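Gruber on pitches, recovery and the July window

Mechthild Gruber has been head of physical performance at Catcombe for four seasons. Her department covers conditioning, load monitoring and return-to-play decisions for the first team and the under-21s. She agreed to talk about pre-season, which at Catcombe starts in the first week of July and runs for six weeks.

The first subject was testing. Players used to report back and run a bleep test on the first morning. Gruber dropped it in her second year.

"A maximal test on day one tells you who has been running," she said. "It also puts a maximal effort into legs that have had five weeks off. We now use a four-minute submaximal run and read the heart rate in the last 30 seconds and one minute after. It's repeatable, and they can train in the afternoon."

The results go into Plament, the monitoring software the club has used since she arrived. She described it as adequate. The export function is slow and the wellness questionnaire has too many items, so Catcombe has cut it down to sleep, soreness and mood, scored one to seven.

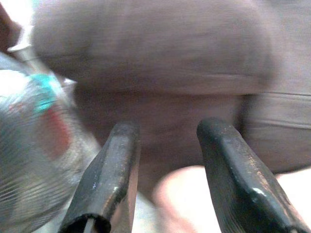

Load and the friendly programme

Catcombe played seven friendlies last summer. Gruber had asked for five. The two additional fixtures were arranged late, and one of them, away to Trekbridge, fell two days after a double session.

"We split the squad," she said. "Eleven players did 46 minutes or less at Trekbridge and nobody did 90. The manager wanted a full game for the back four. We gave him that the following week."

She plans the six weeks by high-speed distance, meaning metres covered above a fixed threshold. For a full back the target in the first week is low. One player's figure last year was 554 metres for the week, against a normal league match figure higher than that on its own. It then rises in steps, with the fourth week held flat.

"The flat week gets criticised every year because it looks like we have stopped working. The hamstring numbers are the reason it stays. We had three hamstring injuries in my first pre-season and none in the last one. I wouldn't claim that as proof. The squad is also younger."

Availability is the measure she reports to the board. Last season the department logged 209 sessions across the two squads, and 78 per cent of first-team players were fit for selection on any given match day. She considers that figure acceptable for the division and wants it higher.

On the winger Adugna, who missed the spring with a calf problem, she was brief. He has completed the straight-line stages and is now doing changes of direction with the ball. He will join the group when his single-leg calf raise is within ten per cent of the other side.

"There's no date," she said. "There's a list of things he has to be able to do. When the list is finished he trains."
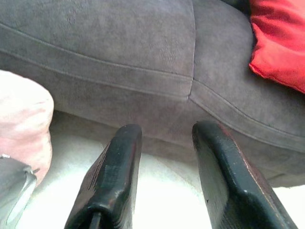 Sleep, travel and days off

Gruber is less interested in recovery equipment than she was. The club still has its cold plunge, and players may use it after matches, but it is left out of the programme on strength days. Compression boots are optional.

"Most of what I want is eight hours' sleep and a proper meal within an hour of the whistle. If a player likes the boots, he can have the boots."

Away travel over three hours is now done the day before. After evening games the next morning's session starts at 11.30, two hours later than it used to. The under-21s keep the earlier start in pre-season, as several of them attend college in the afternoon once term begins and she prefers one timetable through the year.

She has one change planned for the coming summer, a second rest day in week three. The coaching staff have agreed to it provided the set-piece work moves to the day before.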